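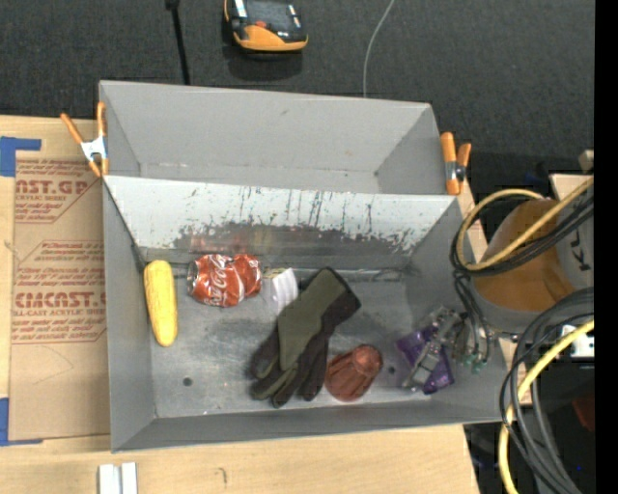
Hepburn — March 25, 2021

The psychologist's waiting room has a fish tank with one fish in it, and by my third visit I had started nodding to him on the way in. I suspect he has heard a lot.

I went because my GP wrote me a mental health plan in November and I carried it around in my bag until it had gone soft at the folds. I told everyone I was waiting for a quiet week. I'm forty-six with two teenagers and a mother who rings during dinner, so you can work out how that went.

The first psychologist I called had closed her books. The second could see me in 20 weeks, which seemed a long time to stay upset about the same thing. The third was a man named Herman Ismail, who works out of two rooms behind the chemist, and he had a cancellation. I took it before I'd had time to think of an excuse, then thought of several in the car.

I had expected a couch. There are two armchairs, one slightly lower than the other, and I spent most of the first session wondering whether I had picked the wrong one. He asked what had brought me in and I told him about the parking. He wrote something down. I'd have paid the gap twice over to know what.

We don't do much with my childhood, which is a shame as I had prepared some. Mostly we talk about what happens between four o'clock and bedtime, when everybody in my house wants something and I go quiet and start cleaning the stove. He calls this withdrawing. My daughter calls it "Mum doing the stove". I'd always thought of it as having a clean stove.

The homework is harder than the talking. I'm meant to say out loud that I need ten minutes, then go and have them. The first time I tried it my son asked if I was sick. The second time he asked if it meant he could order pizza. I sat on the edge of the bath with the door locked and looked at the grout, and came out almost civil.

My sister, who lives over in Zistdale and does everything by phone, thinks I should have gone for an online counsellor and saved the petrol. She might be right. But I like the drive home. It's 9 kilometres with no one in the passenger seat, and I have stopped putting the radio on.

Next appointment is after Easter. He wants me to bring my husband along for one, and my husband has said he'll come if there's parking.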